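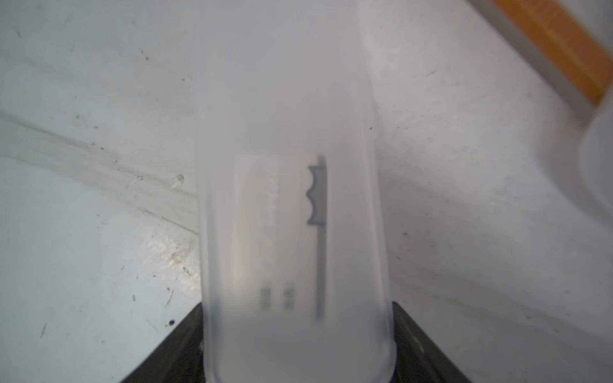

Effie Gourlay had meant to be done with the kitchen by lunch, and at ten minutes to four she was still standing at her mother's old worktable with her sleeves pushed up, wondering what a person was supposed to do with a tube. She had dealt with the pans and she had dealt with the linens, and she had been quite brisk with the drawer of dead batteries, but the tube had stopped her. It was tall and frosted, the kind of cloudy plastic that lets you know there is something to see and then won't let you see it, and through the side of it she could make out a paper label, and along the right side of the label a dark gray shape like a key. She turned on the overhead light. The key stayed where it was, with its two round notches and its long thin shaft, and the printing next to it stayed a blur. The tabletop was white, or had been before thirty-odd years of potato peeling and school projects had got at it, and she had wiped it twice that day without making any difference to the scratches.

"Davina," she called, "did Mom ever say anything to you about a key?"

Her cousin Davina Munro was in the hall, wrapping lamps in bath towels, and she came to the door with one of them in her arms as though she were about to burp it.

"Which key?"

"I don't know which key. There's one on this label."

Davina put the lamp down on a chair and came over and bent and squinted, first with her glasses on and then with them pushed up into her hair. She had always been closer to Effie's mother than Effie had been in some ways, or at least closer in the small daily ones, living as she did just across the road in Zorkness and having a habit of turning up at the back door with soup. Effie had lived two hours down the coast ever since college, and she had called every evening, but you don't learn what's in a cupboard over the telephone.

"Well, that's from Laing's," said Davina. "Isn't it? They had a key on their sign."

"Laing's the hardware store?"

"Laing's the everything store. You bought your tap shoes there."

Effie had forgotten the tap shoes entirely, and now they came back to her all at once, along with the smell of the place, which had been rubber boots and birdseed and floor polish, and old Mr. Laing going up his ladder sideways like a crab. She had loved that store. It had closed when she was in high school, and after that it had been a bank, and then a place that sold phones, and the last time she drove by there had been brown paper over the windows.

"I can't think what she'd have bought there in a thing like this," she said.

"Open it, then."

That was a sensible suggestion, and Effie didn't take it. She would have had a hard time explaining why. All day long she had been opening things, and every one of them had turned into a decision the minute the lid came off. The biscuit tin had turned into a heap of letters, and the sewing box had turned into her father's cuff links, and the blue casserole had turned into a whole summer, the one when the four of them ate outside every night because the stove was broken and her brother thought they were camping. She had a feeling that as long as the tube stayed shut she was only looking at a piece of plastic. So she stood it carefully by the bread box, and went to put the kettle on, and Davina, who had buried a husband and knew a little about lids, said she would take hers with milk.

They were halfway down their cups when In-ho Jeon knocked. He had bought the house, or he would have as of the end of July, and he had come by to measure for a refrigerator. He was a tall young man with a very soft voice, and he apologized for the interruption, and for his shoes, and then for the tape measure, which got away from him and snapped shut with a bang. Effie had been prepared to dislike him. She had worked up to it all the way in the car. But he asked before he went into each room, even the pantry, and when he came to the marks on the doorframe where she and her brother had been measured every birthday, he put his hand flat on the wood beside them and said he hoped it would be all right if they didn't paint there.

"You can paint wherever you like," said Effie. "It's your house."

"Yes," he said. "But not there, I think."

She poured him a cup after that, and found him a saucer that matched, and cleared a corner of the table, and it was then that he noticed the tube and smiled at it the way you'd smile at somebody you knew.

"My grandmother kept hers in one like that," he said.

"Kept her what?"

"Seeds. Beans, mostly. She said glass let in too much light and paper let in the mice." He looked worried suddenly. "I don't know that it's the same. It only reminded me."

Davina set her cup down so hard that it slopped. "The sweet peas," she said. "Effie, it's the sweet peas!"

And then of course she had to tell it, and Davina had never told a story by the short road in her life. It began with Jeanie Leckie, who had lived at the top of the hill in the house with the green gate, and who grew sweet peas of a color no one else in Zorkness could get, a dark plum red with an edge on it like cream. She called them Casari, after the town in a book she'd liked, and she wouldn't give a seed of them to a soul. Ministers had asked. A man had once come on the ferry and offered her money, and been shown the gate. But Effie's mother, the winter that Jeanie broke her hip, had gone up the hill every day with the paper and the groceries and done the stove, and had never once mentioned flowers. And in the spring Jeanie had sent her down the road to Laing's for something with a good tight cap, and told her to bring it back empty.

"She told me that herself," said Davina. "Your mom, I mean. She said she cried all the way home and told people it was the wind."

"She never grew them," said Effie. "I'd remember. She never grew anything but rhubarb."

"No, well. She said she was saving them for when she had the time to do it right."

The kitchen got quiet then, except for the kettle ticking as it cooled. Effie thought about her mother having the time to do it right. She thought about the job at the school office, and her father's long illness, and the grandchildren who came every August and had to be met off the ferry and fed, and how all the while there had been a row of summer flowers standing in the cupboard behind the good vinegar. It made her sad, and then, a little to her surprise, it made her want to laugh, because it was so exactly like her mother, who had also owned a set of guest towels that no guest had ever been permitted to touch.

"Would they still come up?" she said. "After so long?"

In-ho said that he didn't know about flowers. His grandmother's beans had come up after she was gone, he said, though not all of them, and some had taken their time. You soaked them overnight first. He could ask his mother, who knew more than he did.

Effie picked up the tube and held it against her sweater. She had an apartment with one window box, and it got the sun until nine in the morning and after that it got the parking lot. Outside, past the sink, she could see the long bare strip along the south wall where her father had once put up wires for a climbing rose that never climbed.

"That wall stays warm right into the evening," she said. "I used to sit against it to do my homework."

"I had wondered what to put there," said In-ho.

"You'd have to keep them picked. If you stop picking they quit on you. Jeanie used to leave bunches on people's steps, whole jugs of them, because she couldn't keep up." She hadn't known that she remembered that, but she did. She remembered the jug on their own step, and the wasps, and being told to carry it with both hands. "I could send you half. I mean, I could leave you half. And I'd take half and see what Davina can do with them across the road, so that they're not all in the one place."

"I kill everything," said Davina comfortably, "but I'm willing to try."

So they spread a clean dish towel over the scratched old table, the good one with the lighthouse on it that had never been used, and Davina moved the cups, and In-ho held the bread box out of the way though there was no need for him to, and Effie took hold of the cap. It was stiff, and she had to go at it with a rubber glove.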